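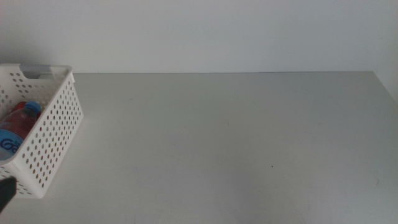 The bottle in its basket, with the gripper down by the near corner.

I've been meaning to write up the teleoperation corner for a couple of newsletters now, and Shayne Wihongi finally told me to quit stalling and do it. So, hello from the far end of the Pitbridge workshop!

We're up to 362 demonstrations on the basket task as of Aug 31, 2020. If you haven't been by, the idea is simple enough: somebody drives the arm by remote control, lifts the bottle out of the basket, stands it on the table and backs away. Then you reset and do it over. The recordings go into the Flamgate folder, and the arm learns from what our hands did (bad habits included, I'm afraid).

The red bottle is my favorite thing to practice on and also the one I swear at most. It lies at a slant with the light blue cap up toward the rim, so everybody's first instinct is to go for the cap. Please don't! Come in over the shoulder of the bottle, close slowly, and lift straight up before you move sideways. Those little round holes in the basket are handy, too - you can see some of the bottle through the side while you line up.

I threw out 31 of my own runs last week, nearly all of them for the same thing. I kept stopping halfway to think, and the arm picked up the stopping. Shayne watched the playback with me and laughed for a good long while. If you need to think, do it before you hit record, with the gripper parked low beside the basket. A slow run is fine, a run with a nap in the middle isn't.

Next we start on two-bottle baskets, which Palacios has been asking for since March. I have room for 4 more drivers, no experience needed, and sessions are 2 hours with a break. The sign-up sheet is on the Cisex board by the door. Bring a sweater, the heating back there is hopeless.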